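Womolau lockable clear box: review

I bought this box in October for a shop counter where small stock kept wandering. We sell beads, tiles, miniature paint pots and other things that fit in a closed hand, and the best pieces need to be seen without being picked up. A glass cabinet would have cost far more than anything I was going to put in it. The Womolau is a clear acrylic box with a key lock, sold online by Plistmont along with a range of brochure holders and sign stands.

It came well wrapped, with protective film on both faces of every panel. Peeling the film took longer than I expected. It comes away in strips near the joints, and a few slivers were left in the corners, which I got out with a wooden cocktail stick. Don't use a knife for this. The panels are 4 mm thick and feel firm. My previous box, a Lozano, was thinner and bowed in the middle if you leant on it, so this is a clear improvement.

The joints are glued and tidy on the whole. One corner has a row of tiny bubbles in it that you notice when the light is behind. The edges are polished and none of them is sharp. There was a slight chemical smell for the first week, worse in the afternoon when the sun was on the counter, and it has gone now.

You get two keys and a leaflet with one drawing on it. The leaflet covers cleaning and how to tighten the nut on the lock, and leaves out everything else. I would have liked to see the lock's part number, so that a replacement could be ordered if both keys went missing. Plistmont did answer my email about this, after six days, and said to quote the order number.
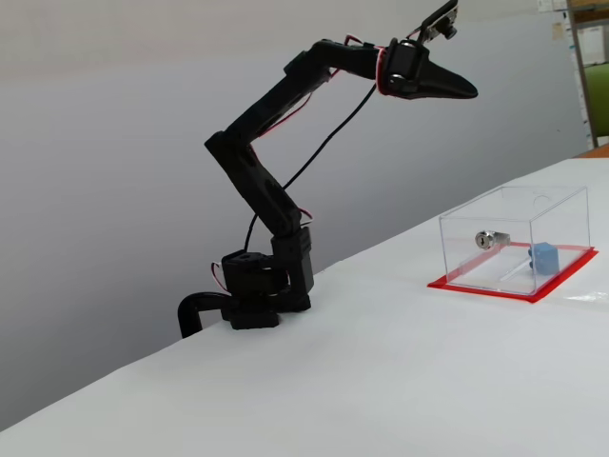 How well a clear box shows things off depends a lot on what you stand it on. On a bare counter ours looked like packaging. I tried a piece of dark felt first, which collected fluff, and then a square of slate, which scratched the bottom edge. With the open side down on a white surface and a red square mat under it, as in the photo, the outline is easy to see and something as small as a pale blue cube shows up from across the room. I now use a coloured mat for all the small stock. It also makes it simple to put the box back in the same spot after dusting.

The lock is the part most people will want to know about. It is a silver cylinder that goes through the side, and the key makes a 90 degree turn. The action was stiff to begin with. A little graphite from a soft pencil, rubbed on the key, sorted that out. The body of the lock sticks into the box further than I would like, and you have to plan around it. Anything tall has to go on the other side, and if you are setting out a row you lose the end place. On a box this size that is a nuisance.

It is also a modest sort of lock. It will stop a child or a customer who picks things up without thinking. It would not hold up against anyone with a screwdriver and a few minutes to spare, and the product page should say so more plainly than it does. I would not keep jewellery of any value in it overnight.

There is a small hole in the top panel. The leaflet does not mention it. I left it alone for a while, then used it to hang a price tag on a loop of thread, and that has worked well. Dust does get in through it – not much, but enough to need wiping out every couple of weeks. A clear sticker over the hole would deal with that if it bothers you.

Cleaning is the usual business with acrylic. Use warm water, a drop of washing-up liquid and a soft cloth, and keep kitchen roll well away from it. I also tried Amero plastic polish on a scratch on the front panel. It took out the fine marks and left the deep one, though the deep one is less obvious than it was. Glass cleaner is a bad idea, as the leaflet rightly says.

Fingerprints are a constant. The top gets the worst of it, as that is where people lean to look in, and by closing time it needs a wipe whatever you do.

Mine is the 200 mm size. There is a 300 mm one as well, and if I were ordering again I would go for that, mainly for the room the lock takes up. The price difference is small and the lock looks to be the same part on both.

Good: clear, stiff panels, neat edges, decent keys.
Less good: the lock takes up space inside, the leaflet is thin, and the film is a chore to remove.

Four stars out of five. I have since ordered the larger size for the window.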